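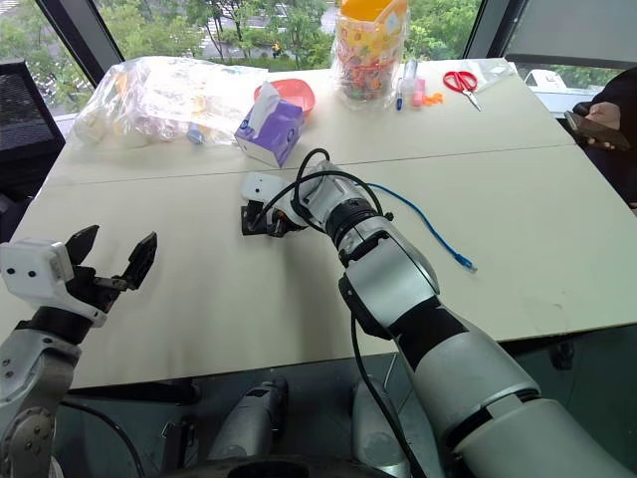

I promised a few of you I'd write up how the two-armed cell at our Lightfoot shop gets looked after, so this month you get cables, screws and a little complaining. The cell came to us from Grastex in April and I've been the one babysitting it since. Most of what goes wrong with it is boring, and most of the boring stuff is cables. Look at the black one that loops up and over the right wrist and then runs back along the arm. It needs enough slack for the wrist to turn all the way round, but give it too much and it starts catching on things. My first try was way too tight (you could hear it creak, I swear!) and my second flopped around like a jump rope. The current loop is try number three and I'm pretty happy with it.

The left arm has its own cable, a thin one that curves down from the wrist, and I've mostly left that alone. The left arm in general is the easy child. When I want to check the fingers I bring it up with the gripper open, shine a flashlight between the two fingers and wipe the inside faces with a dry cloth. Please don't use the spray cleaner. I did that once and spent the afternoon wondering why everything was sliding out of its grip.

Now, the gripper screws. The Girkevow manual that came with the kit says to check them every 70 hours of running time. I used to wait for the 70 and then do the whole machine in one go, and I'd end up rushing the second arm every single time. So I split it. Left arm gets done at 34 hours, right arm at 38, and by the time the 70 comes around I've already had my hands on both and it's a quick once-over. If you find a screw that turns without any effort, don't just snug it up and walk away -- take it out, clean it, put a dab of thread locker on it and write it in the log. Two of mine kept coming back loose before I gave in and did it right.

The sensors on the wrists are the other thing. There's a small white one on the side of the left wrist and a rounded one on top of the right gripper, and both love fingerprints. I clean them with the same kind of cloth you'd use on eyeglasses. After that I run the Kestusis check, where each arm goes to a few set points over the table and the software tells you how far off it thinks it is. I allow 2 millimeters. Anything over that and I start again from the wrist mount, which is usually where the trouble is, and which I should've tightened in the first place.

One more tip and then I'll let you go. Pick one line on the table and use it for everything. Ours is the seam where the two panels meet, nice and straight from left to right, and I use it to eyeball whether the arms are coming in where they should before I bother with the software. It's saved me a lot of walking back and forth to the keyboard!

Next month I want to get into the elbow joint on the right arm, which has started making a soft ticking noise at slow speed. I've got a theory about the cable clip, but I haven't had the cover off yet -- if yours ticks too, write to me and tell me what you found.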